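Ninety-three letters and a sore thumb

2/12/22

So I finished the shoebox! If you've been reading this blog for a while you know I've been threatening to sort out my letters since we moved, and last weekend I dumped the whole thing out on the bedroom carpet and put them in order. There are 93 from Nana Mahama, not counting postcards, and not counting the birthday cards where she only wrote on the inside flap. I sat there until my foot went to sleep and had to be pulled up off the floor by my husband.

For anyone new, Nana and I have been writing to each other since we roomed together in Bondthorpe, in that awful apartment over the dry cleaner with the window that only opened from the outside. She moved away for work and we said we'd write, which is what everyone says. She lives 2,225 miles from my front door (I looked it up, door to door by road) and I've only seen her in person a handful of times in all those years. But I could tell you what her kitchen faucet sounds like, and I know the whole story of the fence.

The early ones are terrible, by the way. Mine were probably worse but she's the one who has those, thank goodness. We were both trying so hard to be interesting. There's one where she describes a sunset for a page and a half and then crams "PS I got the job" sideways up the margin. I remember being annoyed about that at the time. I wanted to know about the job!
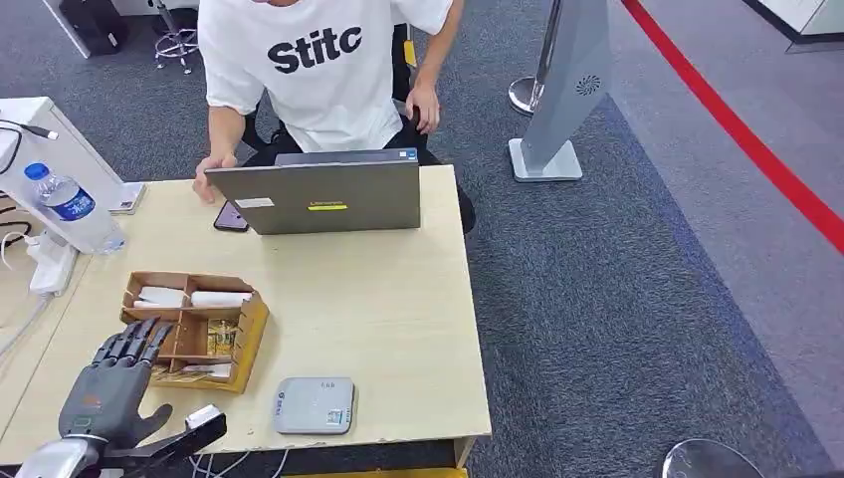
Then somewhere in the second year she must have gotten tired of sunsets, and they get good. She starts telling me what she had for lunch. She complains about her manager's shoes. There's a whole running saga about a neighbor's rooster that goes on for seven letters, and I'd forgotten how it ended, so I was really sitting there on the carpet in suspense. (The rooster moved to a cousin's farm. I choose to believe this.)

People ask me how to get started writing letters, and I never have a great answer, but going through the box gave me a few thoughts.

Write the boring stuff. I mean it. The letters I love most now are the ones that seemed like nothing when they came. What she paid for tires, a movie she walked out of, how the bus driver pronounces her street. You can get the big news over the phone, and we always did, so the big news is hardly in there at all. Her wedding gets four lines. The rooster gets seven letters.

Don't apologize for being slow. We both used to open every letter with a paragraph of groveling about how long it had been, and reading them back to back it gets really old. One September she wrote me a letter that started in the middle of a sentence, no greeting or anything, like we'd been interrupted by the doorbell, and I've copied her ever since. It's so freeing. You just pick up and go.

And use paper you aren't scared of. I spent years buying lovely paper and then saving it, and I still have a box of cream laid sheets with a deckle edge that I've never touched. These days I get the plain pads from Navaratnam, the little shop by the post office, the ones with faint gray lines that go through fine with a fountain pen. They cost next to nothing, so if I spell something wrong I just cross it out and keep moving.

Speaking of pens. I know some of you come here mainly for pens. I've been using a Wumero since spring, the medium nib in dark green, and I like it a lot but it has given me a sore spot on the side of my thumb where the section meets the barrel. There's a step there. You don't notice it on a grocery list, but by page four of a letter you really do! I've tried holding it farther up, which makes my handwriting look like I'm on a train. I've tried one of those squishy grips, and it turned the whole thing into a carrot. If anyone has a fix that doesn't involve sandpaper I'm all ears. My old pen never did that, but my old pen also leaked in my purse twice in one week, so we're on a break.

Ink is the same as ever. Blue black. I had a purple phase in the middle of the box and I can tell Nana hated it because she started asking, very politely, whether the stores near me were out of blue.

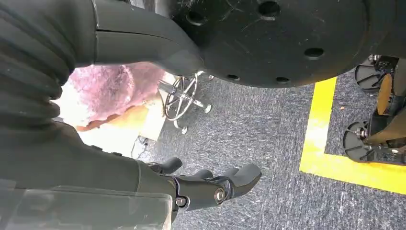 Black arm and gripper, very close up.

Okay, storage. I put them all in date order, or my best guess at date order. Nana dates maybe half of hers, and the postmarks are smudged on plenty of the others, so I had to go by clues. Which dog is alive, whether the fence is up yet, is she still mad at her sister. I got surprisingly good at it. There are 2 I can't place at all. One is just a soup recipe with "you'll need this" written on top, and the other is a long, cheerful letter about a train trip I have no memory of her taking. I'm going to copy that one out and mail it to her and see what she says.

I didn't buy anything fancy to keep them in. They went back in a shoebox, a bigger one (boots), standing up on their edges like file cards with slips of cardboard between the years. I left them in their envelopes. I know some people take them out and flatten them and put them in sleeves, and I can see why, but half the fun is the envelope! She draws on hers. Mostly potatoes with faces.

My one regret is that I never kept copies of mine, so the box is half a conversation. She'll write "YES, exactly, and the second one too!!" and I have no earthly idea what I asked her. I've thought about snapping a picture of each letter before I seal it from now on, but I know myself, and I'd start writing for the picture. I'd be back to sunsets in no time.

I took a few of the old ones with me to Sasis yesterday morning and read them over a cinnamon roll, and the woman at the next table asked if I was grading papers. I told her what they were and she said she hadn't gotten a real letter since her mother died. Then she wrote her address on a napkin and pushed it across to me, half joking I think. I'm going to write to her anyway. Her name is very hard to read, so I may have to address it to "Cinnamon Roll" and hope the mail carrier has a sense of humor.

Next time I'll do the stamps post I promised, including the roll I bought by mistake and am still using up. And if you've got an opinion on that Wumero thumb thing, please, the comments are open.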